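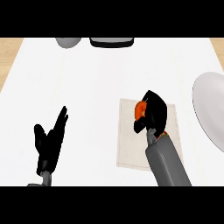 Fig. 1. White tabletop with a gray rounded bowl at the far edge (rendered).

HOSPITALITY OPERATIONS 2 - Handout 6
Table linen: stock, laundry, loss

Carry over from last time: par levels. If you missed it get the notes off someone before the quiz, I'm not going over it again.

Bare table vs. cloth
Bare tops are cheaper to run, louder, and show every smear under bright light. Cloth hides the top but now you own a laundry problem. Most places end up mixed - bare at lunch, cloth at dinner. Inach does this. Changeover has to fit between 3:30 and 5.

Par
One par = enough to dress every table once. Usual advice is three to five par. One on the tables, one in the closet, one at the laundry, the rest is cushion. Count napkins seperately from cloths, they go missing faster.

Worked case: Clernameck dining room
48 tables, all the same size
Four par of cloths = 192
They bought 200, eight spare
Napkins on hand: 730

Is 730 enough? Four seats a table, so 192 napkins for one full seating. 730 / 192 = 3.8 par. OK for one seating a night. Two seatings a night, you burn 384, so under two nights' worth. Laundry pickup at Clernameck is every other day. See the problem. We'll do this on the board.

Own or rent
Own - big check up front, you pick the fabric, you eat the losses.
Rent - weekly bill, supplier replaces worn stuff, but read the loss clause. The Zullport contract (copy in the course folder, pages 4 and 5) charges full replacement for anything not returned, including napkins thrown out with the food scraps. Lots of them go that way.
Janssen went from renting to owning and kept the old par. Ran short by September. Why? Turnaround was slower in-house, one washer.

Fabric, quick
Cotton: absorbs well, shrinks, needs pressing. Allow for shrinkage when you order.
Polyester: holds color, sheds wrinkles, bad napkin - pushes the spill around.
Blend: what most people buy.

Drop = how far the cloth hangs past the edge. Cloth size = table size plus twice the drop, both directions. People forget the twice. Every year.

Stains
Grease - treat before the wash, never dry it in.
Red wine - blot, cold water, don't rub.
Candle wax - let it harden, scrape, then iron thru paper.
Check before the dryer, heat sets what's left.

For next class
Read the Zullport loss clause. Then: a banquet hall has 2000 napkins and loses 5% a month. How many are left after three months with no reorder? Show the steps. Bring a calculator, not your phone.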